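Dog Toy Claims: Frequently Asked Questions
Fivstead Dog Owners' Page
Answers by Yamuna Joseph, with additions from Arif Jayasinghe where marked

Do you sell toys, or get paid by anybody who does?

No. We get sent samples now and then and they go to the shelter with the tags still on. If you see an ad for a toy next to these answers, your browser or your phone put it there. Please don't write to ask for a discount code. We don't have one.

Is "indestructible" a word that means anything?

Not on a dog toy. Read the small print on the back of the card and you will usually find "no toy is indestructible" a few inches below the place where the front says INDESTRUCTIBLE. What you want to know is how the thing fails. A hard rubber toy that gives up crumbs is a different problem from a rope that gives up long strings, and the strings are the one that should worry you more. Swallowed string can end in surgery. If a dog is getting fibers loose, the toy is finished, whatever it cost.

What about a "tough chewer" rating, with the little paw prints?

Every company makes up its own scale. Four paws from Coltetti and four paws from Fider have nothing to do with each other, and I have never been able to get either one to tell me what the dog had to do to the toy, or for how long, before a paw was taken off. I asked both in April. One sent me a coupon.
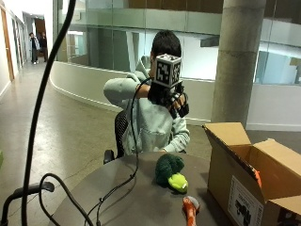

Pale green hoodie, round gray table.

Are plush toys safe?

For some dogs, with someone watching. I know that's a dull answer. A dog that carries a soft toy around and sleeps on it can keep one for years. A dog that opens it up to find the squeaker shouldn't be left alone with one at all. You know which you have. The label doesn't, and "reinforced seams" only tells you that someone ran the stitching twice.

Check for hard plastic eyes and noses, bells, ribbon and anything glued. Embroidered faces are better. Pull on things. If you can get it off with your fingers in the store, put it back.

Can I buy kids' stuffed animals at the thrift store and save some money?

Plenty of people do. Look at what it's filled with first. Beads and pellets are out, and so is anything that crunches when you squeeze it and isn't obviously paper. Wash it before you hand it over. I don't buy the idea that a toy becomes safe for a dog because it was once safe for a toddler. Toddlers don't have those teeth.

Does my dog need a toy subscription?

Does your dog need to get mail? Arif kept his receipts for a year of the Coltetti monthly box, and with the "upgrades" he kept forgetting to switch off it came to $291. Most of what arrived was plush. By his own account the dog's favorite thing that year was a cardboard tube.

There are people who enjoy the boxes, and enjoying something is a perfectly good reason to pay for it. Just don't let the website tell you that it's for the dog's development.

What is toy rotation, and does it work?

You put most of the toys away, leave a few out, and swap them around every week or so. The claim is that an old toy comes back as good as new. I expected this to be nonsense and I'm only partly right. Plenty of dogs do perk up at something they haven't smelled lately. Plenty of others go straight to the closet and stare at it. It costs nothing except a box, so try it. You don't need the Fider Rotation Bin, which is a box with a lid and a sticker chart.

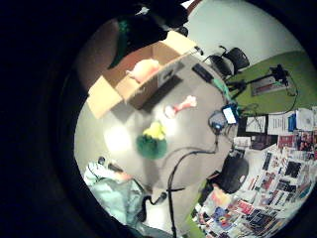
Peach-pink plush in the cardboard box, pink-and-white dog bone toy out on the floor.

How many toys should be out at once?

I don't have a number, and I'd be suspicious of anyone who gives you one. If you're tripping over them, that's too many.

Are the "brain games" and puzzle feeders worth it?

Some are fine. They slow down a dog that bolts dinner and they fill part of a rainy afternoon. What they don't do is raise your dog's IQ, and I wish the packaging would stop hinting at it. The Zelenák slider board says it offers "611 combinations." I can't find a way to count them that gets there, and the dog only needs one, the combination where he picks up the board and drops it.

Start easy. If a dog walks away from a puzzle on the first day, make it simpler or use better food. And watch the small sliding parts, which come off more often than they should.

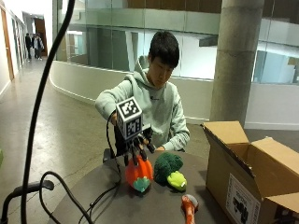 A muffin pan with kibble in the cups and tennis balls on top does much the same job. So does a towel rolled up with treats inside, provided your dog doesn't eat towels. I mention it because people write in feeling guilty that they can't afford the fancy ones. The fancy ones mostly come in nicer colors.

Speaking of color, should I be buying blue and yellow toys?

Dogs do see blue and yellow better than red and green, and that part is well supported. Whether it matters is another question. A red ball lost in green grass may be harder for a dog to spot, but he has a nose, and the nose usually wins. On a living room floor I wouldn't give it a thought. Buy the color you don't mind looking at.

"100% natural rubber." Good sign?

It may be. It tells you nothing about how hard the rubber is, how big the pieces will be when it breaks, or what was used to color it. Poison ivy is natural. Press your thumbnail into it. If there's no give at all, it could be hard enough to crack a tooth, and that goes for antlers and real bones too, however many people at the pet store swear by them.

Arif adds: I used to be one of the people who swore by antlers. I have since paid for a tooth.

How do I wash them?

Rubber and hard plastic can go on the top rack of the dishwasher if the maker says so. Soft toys can go in the washing machine in a pillowcase or mesh bag, with plain detergent and no softener. Dry them all the way through, because a damp middle will smell in no time. Skip the toy cleaning sprays. The Fider one lists water, a mild soap and a scent, and you already have two of those.

Ropes don't come clean in any way I trust. Replace them.

My dog ignores every toy I buy. Is something wrong?

Probably not. Some dogs never care for objects and would much sooner have a walk, or you. If a dog that used to play has stopped, that's worth a call to the vet. Sore teeth and sore joints both look like boredom from across the room.

Before you spend more, pick up a toy he already has and move it along the floor, away from him. Lying still on a rug, even a good toy isn't very interesting. Most of the "my dog hates toys" letters we get are from people who hand the toy over and go back to the couch.
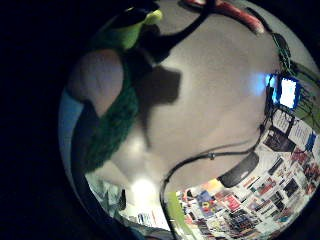
Dark green knitted cuff, pale gray ceiling.

Is tug bad for them? I heard it causes aggression.

You hear it a lot, and I've yet to see good evidence for it in ordinary pet dogs. Keep it low, keep it gentle with puppies and older dogs, and teach "drop it" first. If your dog growls through the whole game and then comes back wagging for another round, he's playing. If he goes stiff and guards the thing, stop, and talk to a trainer who doesn't also sell tug toys.

Can I send you a toy to review?

We'd sooner hear how it broke. Tell us what kind of dog, how long it lasted and which part went first. Photos of the pieces are welcome. The company's reply to your complaint is even more welcome, if you got one.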